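The arm at the sorting table: a talk with a shift leader in Hitthorpe

12/18/23

The dish room of the Fanbridge catering kitchen is in the back of the building, and one hears it before one sees it. I went there to talk with the woman who leads the early shift. She has worked with dishes and trays for 31 years, the last nine of them in this company, and she asked me not to print her name. "Everybody in Hitthorpe will know who it is anyway," she told me, "but I don't want it on the internet."
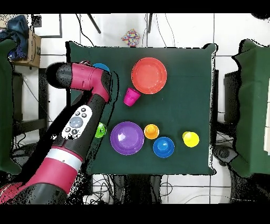 We sat in the small practice room, where the staff learn to work with the arm before they meet it on the line. The kitchen bought its first one in September of last year from a supplier called Erdem. The software that tells it which piece to take comes from another firm, Rido, and according to the shift leader this division has caused more telephone calls than anything else. "If it stops, Erdem says call Rido. Rido says call Erdem. I have both numbers written on my locker."

The task of the arm is simple to explain. Cups, bowls and plates come back from the schools and the seniors' homes in mixed bins, and before they can go in the washer they must be put in the right racks. Until last year this was done only by hand. It is standing work, with the shoulders always a little forward, and most people on the shift have had trouble with their wrists.

"I had the operation on my right one," she said, and she showed me the scar. "So when the manager told us that a machine would do the sorting, I was not against. Others were. One colleague did not speak to the manager for a week."

I asked what the people were afraid of. She took her time with the answer.

"The hours. It is always the hours. You don't get fired in a kitchen, you get fewer shifts, and then you look for something else yourself. We all know how this works."

The company gave a promise in writing that no permanent worker would lose hours in the first year, and she says the promise was kept. What happened after the year is less clear. Two people have left and their places were not filled. The manager, whom I reached by telephone, told me that this was "natural turnover" and that the sorting work had become smaller. The shift leader does not call it a lie. "But natural is a nice word," she said.

For those who stayed, the day has a different shape. Before, five people sorted and two loaded the washer. Now the arm takes the easy part of the bins and the people take what it leaves, and there is always somebody who watches. The watching was the hardest to learn. A colleague who is very quick with her hands found it unbearable in the beginning to stand beside a machine that needs so long for one cup.

"You want to reach in and do it yourself," the shift leader said. "I did it too. You must not, because then it stops and you wait again until it finds its place. So we had to learn to keep our hands behind the line. I told the new ones to put them in their apron pockets."

A cup that lies on its side is a different problem for the arm than a cup that stands, she explained, and a bowl can be taken at the rim but a flat plate is difficult. She knows these things now the way she used to know which school sends back the most cutlery. On the practice table they use plastic cups and dishes in strong colours, and each new employee spends three mornings there. The training was her own demand. The first plan of the company was a video.

"A video! For people who would have to work next to it for eight hours. I said no, give us a table and let us make the mistakes there."

She would like to see this demand in the next collective agreement, together with a pay step for those who watch the arm. At the moment they receive the same wage as before. The manager says that the work has become lighter. She says that it has become lighter for the wrists and heavier for the head, and that she goes home tired in another place.

There were also good surprises. The noise in the sorting corner is lower, as nobody throws plates in the racks to be faster. A colleague close to retirement, who had thought she must stop early because of her back, is still on the shift and has become the person whom the others ask when the arm hesitates. On a good day it manages around 100 pieces before someone has to step in. In the first weeks, the shift leader remembers, they were happy with much less.

I wanted to know if she would send it back, if the decision were hers.

"No," she said. "I would keep it, and I would have asked us first. They measured the room, they measured the bins, they measured how fast we are. And then one morning there was a meeting with coffee and it was already paid."

A second arm is planned for the clean side, where the dry dishes are stacked. This time two workers from the shift will go along to the supplier before anything is signed. She is one of them, and she has already begun to write her questions in a school notebook. The first one is who picks up the telephone.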